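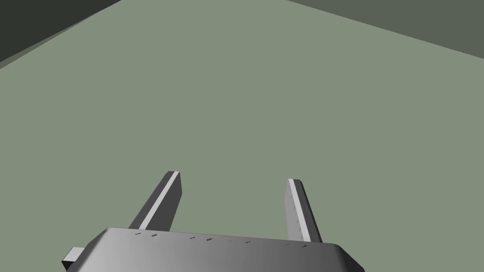
A simulated gripper over a bare floor, from the demonstration at the Orkon open day.

The Empty Floor Was the Best Part of the Open Day
2025-10-09

I went to the open day at Orkon expecting to see robots moving boxes. There were some of these too, in the big hall, and people stood three rows deep to watch them. But I spent most of my afternoon upstairs, in a room with 60 chairs and one large screen, where a small team showed how they prepare a gripper in simulation before any real machine is switched on. I want to argue that this was the more honest demonstration, and that companies should show more of it.

The program they use is called Nullico. On the screen we saw a gray gripper with two fingers, wide open, above a plain green floor. Two dark walls met the floor in the distance. The fingers held nothing and there was nothing to pick up. A man behind me whispered that he has seen better graphics in the games of his children, and he left before the second part. I understand him. He had traveled to Flatby for this, the parking was far away, and he was given an empty room to look at.

I stayed, and the presenter explained why they begin this way. Every test starts from an empty room. First they check that the model of the hand opens and closes as the drawings say, that the fingers stop where they should stop, and that the view given to the control program agrees with the position of the arm. Only after this do they put one object on the floor. The first grasping test was set to run 800 times in the night, each time with the object in a slightly different place. Of these attempts, 439 ended in a good grasp. She put this number on the screen in large letters and left it there while she talked.

I have visited many technical fairs, and I do not remember another company that showed to the public a result so close to one half. Usually we are shown the single attempt that went well. A robot pours a drink, everybody claps, and we go home believing that machines can pour drinks. We do not learn how many glasses were filled badly in the morning, or how much the table was measured and marked before the doors opened. A visitor cannot judge anything from such a show. He can only be impressed or not impressed.

I know the usual objection to simulation, and it was raised in the room by a woman who works with packaging machines. A simulated floor has no dust, she said. The light never changes, the fingers do not wear, and the cardboard does not become soft when the weather is humid. She is right, and I think the answer she received was too short. The presenter said that the final tests are made on the real arm, at the Duan site, and that 101 of them are planned for January. This is good to hear, but I would like to know what they will do if the two results are very different. Which one will be printed in the brochure?

Still, the objection does not persuade me that the simulation should be kept behind a closed door. A clean, empty room in a computer is a poor copy of a warehouse, but it lets the listener follow the reasoning. When there is only a gripper and a floor, I can ask a simple question and understand the reply. I asked why the fingers are flat and not curved. In the hall downstairs, with the music and the moving lights, I would not have thought of asking it, and I doubt that somebody would have heard me. (The answer, if you are interested, was that a flat finger is easier to replace and that most of their customers handle boxes.)

There is also a matter of respect. Many people who come to an open day work in places where such machines will soon arrive. They are going to stand next to them for eight hours. They have a right to hear how often the thing fails and how this is counted, and they can bear a boring picture if the explanation is a good one.

For the next open day I would ask Orkon to make two changes. Put the upstairs session first in the program, before people are tired, and bring the results from Duan, including the bad ones. I will drive to Flatby again for that, even with the same parking.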